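Proltora Foam Board, Wevov Series
Lightweight display and model board, white both faces

Overview
Specification
Cutting and bending
Mounting
Storage
Shipping and returns
Customer reviews

Overview

The Wevov series is our board for people who make displays, small architecture models, school projects and shop signs. It has a closed-cell foam core and a smooth paper face on each side. We have sold it from our warehouse in Skesbridge since the first year of the company, and it is still the product for which we receive the most reorders.

We make the board in two thicknesses. The thin one is for lettering, mats and light models, and it can be bent to a soft curve if you follow the instructions on this page. The thick one is for panels that must stand by themselves or carry some weight on the face, for example printed photographs or fabric samples. Please do not try to bend the thick one. It will crack the paper, and after that there is no repair which looks good.

The color is a neutral white with a matte surface. Please note that white is not the same in every batch. If you are building one large wall from many sheets, please order all the sheets together and write "same batch" in the order comments. Our packing team will then take them from one pallet.

Specification

Product name: Proltora Foam Board, Wevov Series
Core: closed-cell foam
Face: matte paper, both sides
Thickness: 2 mm or 5 mm
Sheet size: 60 x 90 cm
Sheets in one pack: sold single or by the box, please see the menu
Corners: square
Edges: raw, not sealed
Suitable printing: screen print, marker, acrylic paint in thin layers
Not suitable: solvent glue, solvent spray paint, outdoor use
Color: white

The 5 mm board can be framed in most ready-made frames with a deep back. For the 2 mm board you may need to put a backing card behind it so it does not move in the frame.

Cutting and bending

Use a new blade. I know every page says this, but with foam board the difference is very big. An old blade pulls the foam and leaves small crumbs on the edge, and you cannot sand them away. Make the first cut light, only through the upper paper. Make the second cut through the foam, and the third through the lower paper. Three easy passes give a better edge than one strong pass.

For a curve, use only the 2 mm board. Find first the direction in which the sheet bends more willingly. Lift it by two opposite sides and let it hang a little, then turn it and try again. Mark the good direction with pencil on the back. Then pull the sheet slowly over the rounded edge of a table, keeping your palm flat on it. Do this five or six times and go a little further each time.

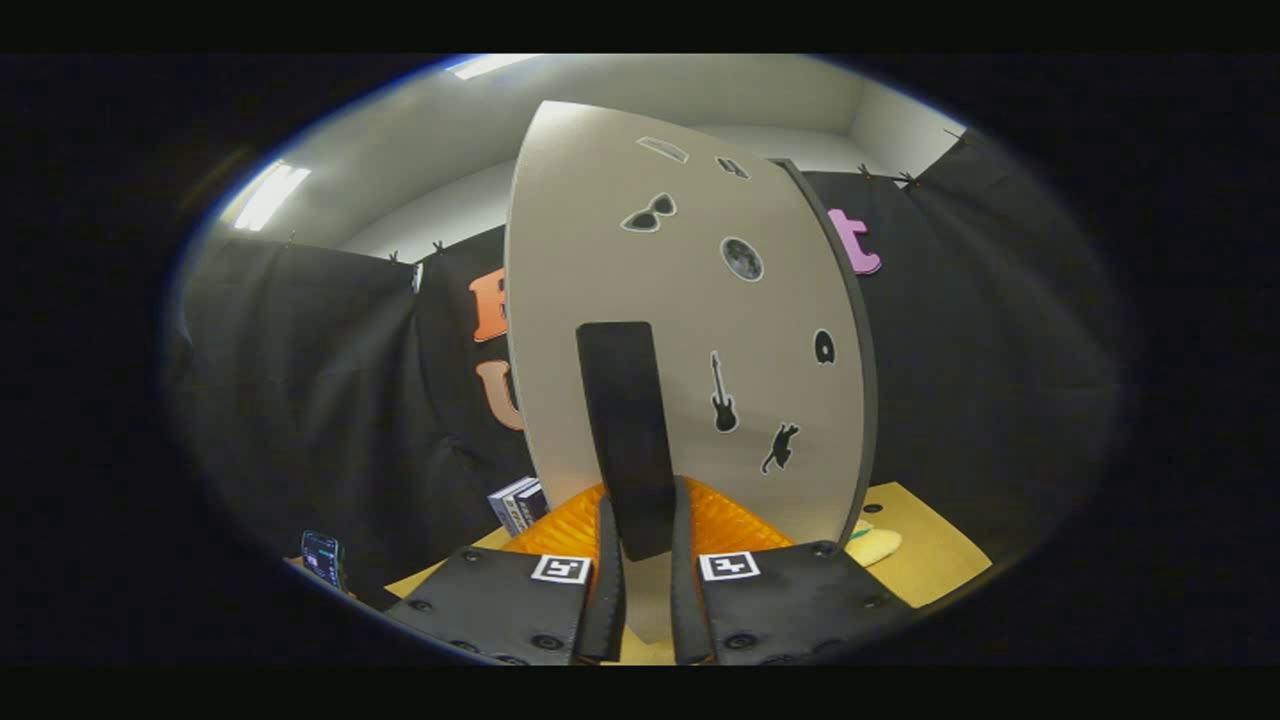 If you need a tighter curve, cut shallow lines into the back face, all parallel, and leave the front paper whole. Lines close together give a smoother curve. Lines far from each other will show as flat steps on the front, and after painting they will be seen even more. It is good to practice on an offcut before you touch the real sheet.

A curved sheet wants to become flat again. It must be fixed to something, such as a base with a groove or two ribs cut from the thick board. White craft glue is fine for this. Put it on thinly, hold the parts with pins or low-tack tape, and leave the work overnight.

Mounting

Dry mounting film works well on this board at low heat. High heat will shrink the core and you will get a wavy surface. If you use spray adhesive, please check that the label says it is safe for foam, and test it on a corner first.

For photographs and posters we recommend the Amin adhesive sheet, which is sold separately. It allows you to lift and place again during the first minutes, so a crooked start is not a disaster. Begin from one short side, peel only a narrow strip of the liner, and smooth from the center to the outside with a soft cloth.

To stand a panel on a table without a frame, you can choose between these:

The slot foot. Cut two feet from the 5 mm board, with a slot as wide as the panel is thick. Push the panel in. The slot should be tight, so cut it narrow and try it before you cut more.

The easel back. Glue a folded card strut to the back of the panel. It is quick to make, but for tall panels it is too weak.

The box base. Build a low box and let the panel go through the top of it down to the floor of the box. It takes more time and it is the most stable. You can put a little sand inside if the room has a draft.

A tall and narrow panel is more nervous than a wide one. Please make its base deeper than you think is necessary, especially if the display stands near a door.
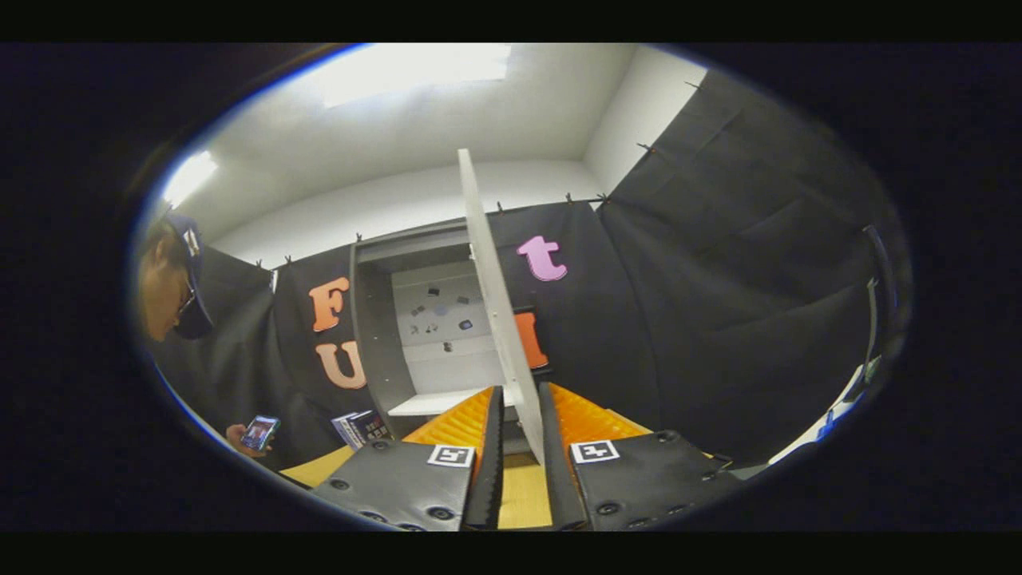

Storage

Keep the sheets flat, in a dry room, in the original carton if it is possible. If you have no place to keep them flat, stand them fully upright between two stiff panels so they cannot lean. A sheet which has leaned against a wall for the whole summer will keep this shape, and we cannot accept it as a fault of the product.

Sunlight makes the paper yellow. Even one uncovered corner near a window will show the difference after some weeks. Moisture is worse, as the paper swells and comes away from the core. In August we advise you to open the carton only when you are going to use the board.

Small offcuts are worth keeping. They are good for testing glue, for spacers behind frames, and for protecting the corners of finished work during transport.

Shipping and returns

Boxes are sent flat between two layers of heavy cardboard. Single sheets are sent in the same way, and for this reason the shipping price for one sheet looks high. If you can order together with a colleague, it will be cheaper for both.

Please open the package when it comes and check the corners. If a corner is crushed, write to us with your order number and tell us how many sheets are damaged. We will send new ones or give the money back, as you prefer. Cut sheets cannot be returned.

Orders placed before noon leave Skesbridge the same working day.

Customer reviews

Tayla Faulkner
I used the thin one for the arched backdrop of a puppet theater. The scoring method worked well, but my first sheet had flat steps exactly like the page warns. Second sheet was nice. The surface takes acrylic without curling if you paint the back also.

Mairéad Ní Bhriain
Good stiff board, clean white. I ordered more a few months later and the new sheets were slightly warmer in color than the old ones. I should have asked for the same batch. Delivery was fine and all corners were OK. I would like a bigger sheet size.

Reply from Proltora
Thank you for your review. A larger sheet is a frequent request, but at present our cartons do not allow it. If this changes, we will write it on this page.

Related products

Amin adhesive sheet, repositionable
Proltora cutting mat, self-healing
Proltora spare blades
Wevov Series, black both faces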